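Ronder table bins, small size — my review after one winter

I bought these bins in January for our noodle kitchen, where we wash and sort a lot of small tableware. 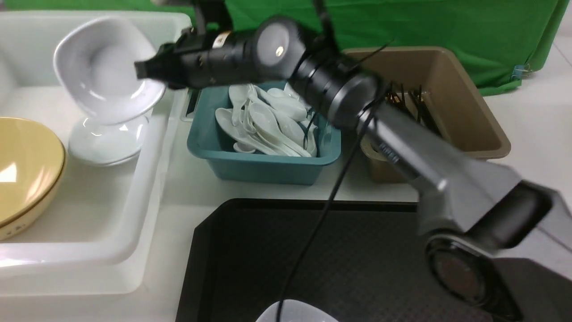 The teal one I keep for soup spoons and the tan one for chopsticks. Both are plastic, light, and easy to rinse. The sloped sides of the tan bin are good, my hand goes in without scratching. I paid 54 for the set, delivery took 8 days.

What I like less: the spoons do not stay in order, and the price sticker left glue. My colleague Vinh prefers the Tandau ones with a lid. I would buy Ronder again — 4 from 5.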